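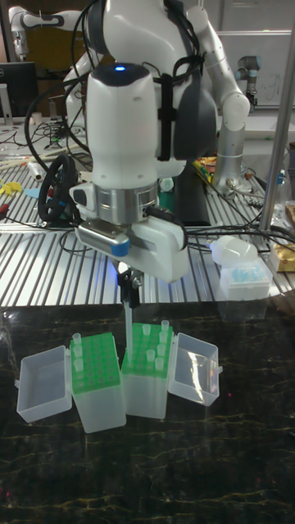

Wanda would like it minuted before anything else that she asked for a force limit on the tip transfer job back in June, and that she's not saying it to be smug. Fine, Wanda, it's in. First item and everything.

Tip transfer fault meeting, minutes
Present: Wanda Tokarz, Aroha Faulkner, Noman Dhanial, Heather Ellery, and me (Vaughan Hinds, taking notes again, so blame me for the spelling)
Started 2:30, ran over, sorry to whoever had the room after us

1. What happened

Quick version for people who missed the messages. The arm was moving tips between the two boxes on the Cledwood job, the overnight version with the lids left open. It got through 228 transfers with no trouble. On the next one it went down over the right box, the tip met the plastic between two holes, and the arm just kept pushing. The tip folded, the rack popped out of the box on one side, and then – this is the part we all care about – the program logged a good placement and went back for another tip. It did that 4 more times before Aroha walked in and hit the stop.

Nobody was hurt. Aroha did have her hand pretty close to the fingers when she reached over to save the box, and she brought that up herself before I could. More under item 3.

Damage: five bent tips, one rack with a cracked corner, a scuff on one fingertip pad. The arm passed its self check afterward but I'd like it checked again with the pads off.

2. Why it happened

We spent most of the meeting here and we don't have the full answer. Noman pulled the log and put it on the big screen. The target position for the right box had drifted a little compared with the left one, and the drift gets bigger through the night. Heather thinks the box got nudged, a tiny bit each time a tip went in, and there's nothing holding it to the table. I think she's right, but I also think the grip isn't repeating well, and the tip is long enough that a small tilt up at the fingers turns into a big miss down at the hole. We went back and forth on this for a while and I probably talked too much.

What we do agree on is the false "placed" message. Notari (our scheduler, for Heather's new people reading this) marks a step done when the fingers open. It doesn't look at anything else. So a tip mashed against the rack counts as a tip in a hole. Noman had assumed the check was on the arm side, and I had assumed it was in Notari, and there you go.
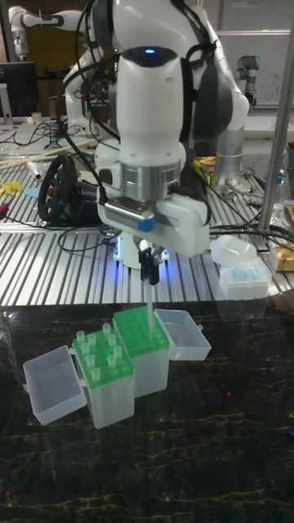 Noman asked whether we could simply stop the job at 30 transfers and have a person look at the boxes, and said he'd take a boring night over another cracked rack. Heather was against it for the long runs, which are the whole reason we set this up, but she's okay with it until the fix is in. We went with Noman's idea. If it turns out to be a pain we'll talk again.

Aroha wanted to know if the force reading was there all along. It was! It's in the log, plain as day, climbing well past normal on the bad one, and we just never told the program to care about it. I felt pretty dumb looking at that line.

3. Reaching in

Okay, serious bit. Aroha's stop worked as it should, but she reached for the box before the arm had fully settled. She says she did it without thinking and I believe her, I've done the same thing. From now on it's stop, wait for the arm to be still, then hands. Heather will put a sign by the table. I'll add it to the training sheet and everybody re-signs, me included.

4. Parts and money

Plastance can send replacement racks, order number ends in 821. Wanda is asking them for a holder that would keep both boxes from sliding. If they can't do it we'll make one.

5. Who's doing what

Wanda – force limit on the downward move, and the holder
Noman – stop at 30, and a proper placement check before Notari says done
Heather – sign, and telling Cledwood the results will be late
Aroha – incident form
Me – pads off, recheck the fingers, training sheet

No overnight runs until Wanda's limit has been tried on purpose with a badly placed box and we've all seen it stop.

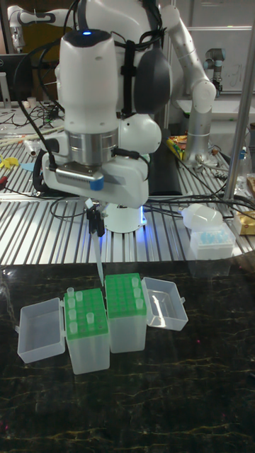
Page last changed: June, 4:10 pm, by Vaughan Hinds

Added after the meeting: Wanda has a first try at the limit ready. I've asked her to hold off on the bad box test until I've had the pads off. Heather, the training sheet is in the usual folder, please sign it. Next meeting same room, and somebody else is taking notes.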